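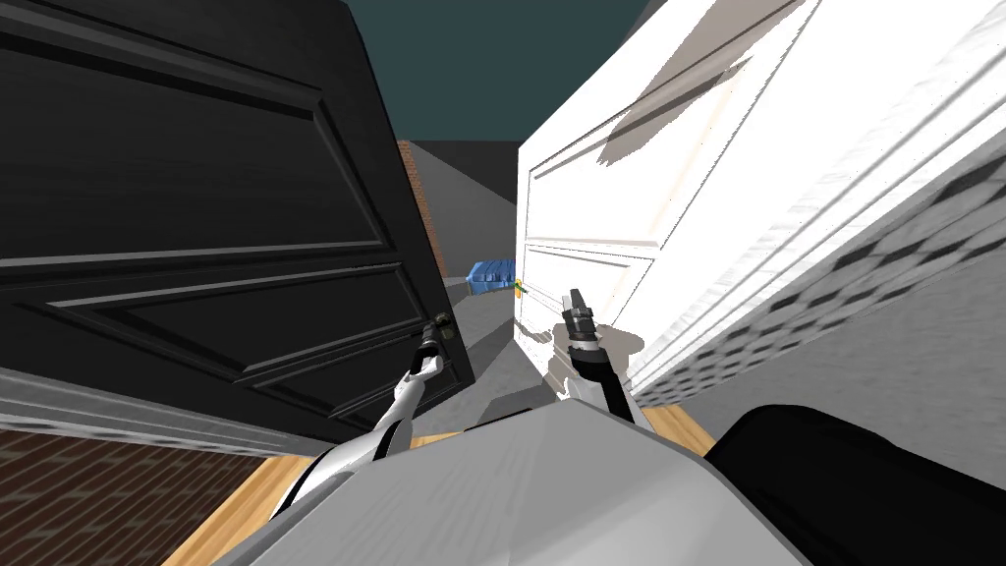 From: Guoqing Cao
To: Jarkomholm Old House list
Subject: Re: Sticking doors, second floor

On Saturday, Uriel Hinojosa wrote:

> Hello all,
>
> We closed on the Clullell Street place in the fall and I am now
> going room by room. Three of the bedroom doors upstairs stick, and
> one of them won't latch at all unless you lift it by the knob. The
> doors look original, four panel, painted many times. The carpenter
> who came by wants to plane all of them and said the frames have
> "moved" and it will keep happening. His price for the whole house,
> including new hinges and locks, was $2,470.
>
> Is planing the right thing? I don't mind paying but I would rather
> not cut into old doors if there is something else to try first.
> Also, should I wait for summer?
>
> Uriel

Uriel,

Don't plane anything yet. I have been through this with two houses and most of what I took off the first set of doors I later wished I had back. In January the heat is on and the wood is as narrow as it is going to get all year. If a door binds now, swelling is probably not the main trouble. It is more likely hinges, paint, or the opening being out of square, and the first two are cheap.

Start with the one that won't latch. Having to lift the knob tells you the lock side has dropped. Open the door halfway, take hold of the knob side, and lift. Have somebody watch the top hinge while you do it. If the leaf shifts against the jamb, the screws have let go. If the leaves stay put but the knuckles move against each other, the pin or the barrel is worn.

For loose screws, take out one at a time so the door stays hung. Put one long screw, 2 1/2 or 3 inches, in the top hinge on the jamb side, in the hole nearest the stop, and run it through into the framing behind. Drill a pilot hole first. Turn it by hand at the end and watch the gap along the top of the door. You will see it change. Stop when it looks even, as it is easy to go too far and pull the jamb over. For the other holes I glue in hardwood plugs, let them sit overnight, and redrill. Matchsticks or toothpicks with glue will do in a pinch but I have had to redo those.

One caution on the long screw. In our house the gap behind the jamb was over half an inch with nothing in it, and the screw just bowed the jamb. If that happens you need to pull the casing on that side and put shims behind the hinge. Score the paint line with a knife before you pry or the plaster will come with it.

Next, paint. You said many coats. On our back bedroom door I measured the buildup on the edge at close to a sixteenth, and the jamb had the same. That eats up nearly all the clearance a door is supposed to have. Assume there is lead in it. Don't dry sand and don't use a hot air gun turned up high. I used a carbide scraper with the edge misted with water, plastic on the floor, a proper respirator, and cleaned up wet afterward. The county will tell you what you can put in the trash. If you have small children in the house, get it tested and think about hiring that part out.

Look at the hinge leaves too. If they have been painted over they are often sitting proud of the mortise, which pushes the door toward the strike. Boil the hinges in an old pot you will never cook in again, with some baking soda, and the paint slides off. Do this one door at a time and mark which hinge came from where. They are not all the same, even when they look it.

To find out where a door rubs, close it on a sheet of carbon paper, or a strip of thin card if you can't get carbon paper. Mark the spots in pencil. If it only rubs near the top on the lock side, go back to the top hinge. If it rubs the whole length of the lock side, check whether the hinges can be set a little deeper. If it rubs on the hinge side and springs back when you close it, the mortises are too deep and you want a cardboard shim behind the leaf. Cereal box is fine. Mine have been in for 6 years.

If you have done all of that and it still binds, then plane, but take it off the hinge side if you can. The lock stays where it is and nobody sees the cut. Seal the bare edge the same day. Also look at the top and bottom edges while the door is off, since painters never do them, and that is where the damp gets in.

On the latch: once the door is up where it belongs, rub some lipstick or chalk on the bolt, close the door, and see where it hits the strike plate. If it is off by a hair, file the plate. If it is off by more than that, move the plate and plug the old holes.

About the price. I can't say if it is fair without knowing how many doors you have. I would ask him to split it up, with hinges and locks as separate lines. I would not replace the locks at all. Old mortise locks mostly need to be opened up and cleaned, and it is usually the spring that is broken. Farooqui on the east side used to sell springs by the each. Flellard has them as well but only in a pack. Lay the lock flat before you take the cover off and take a picture of it before you touch anything.

As to the frames having moved, they surely have, but in a house that age most of it was done long ago. Put a pencil mark across a crack over one of the doors, date it, and look again next winter. If the crack has grown, call someone about the foundation and leave the doors for later.

I have a set of hinge plugs already cut and a spare scraper if you want to borrow them. I'm home most evenings after 6.

Guoqing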